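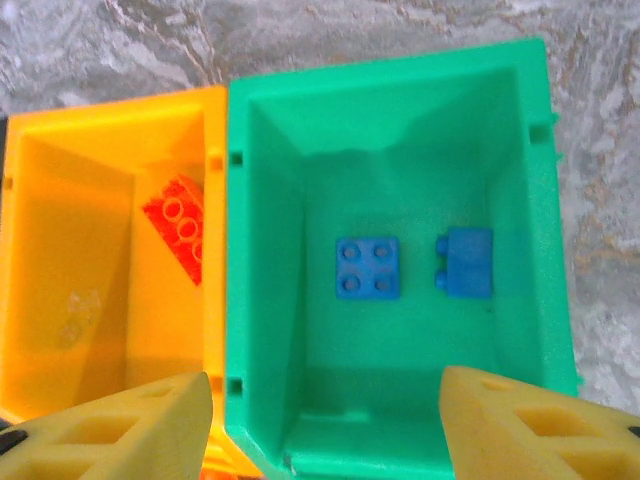

Brick sorting cell – open day at Kumstead

The Kumstead workshop opened its doors on April 29, 2021, and the sorting cell ran from morning until late afternoon. This page covers that cell only. The palletizer and the Travar conveyor loop have their own gallery.

The task was bin picking with toy building bricks. An operator placed mixed bricks in plastic bins, the arm located one brick, closed on it and moved it to the bin for its color. Visitors were allowed to choose the starting mix. Most chose a difficult one.

Notes on the setup

Gripper: two pale yellow fingers with open cut-outs along their length and narrowed tips. The tips are what matters in a bin with sloping walls, where a blunt finger touches the side before it reaches the part.

Bins: plastic, green and orange-yellow, set rim to rim. The small notches in the rims also served as reference points when the bins were lined up in the morning.

Bricks: two-by-two and one-by-two pieces are both in the blue set. A square brick lying flat can be gripped from either pair of sides. A narrow one on its side offers less choice, and a brick leaning against a wall, as the red one does in the orange bin, needs a tilted approach or a nudge first.

Clear bricks: a translucent piece on a yellow floor has very little outline to work with. The Tovix vision software was set to skip anything below its confidence limit and come back to it after the next pick.

Lighting: overhead only. Steep walls put shade on part of the interior, so the exposure was set once at the start and left alone.

Cycle time was set at 12 seconds per brick for the public runs, slower than the cell can go. The planned total for the day was 1000 picks. The log was cleared after every 100.

The Cronin controller was shown with its cover off at the next table – questions about wiring were taken there.

The next open day is in September. The sorting cell will be back with deeper bins.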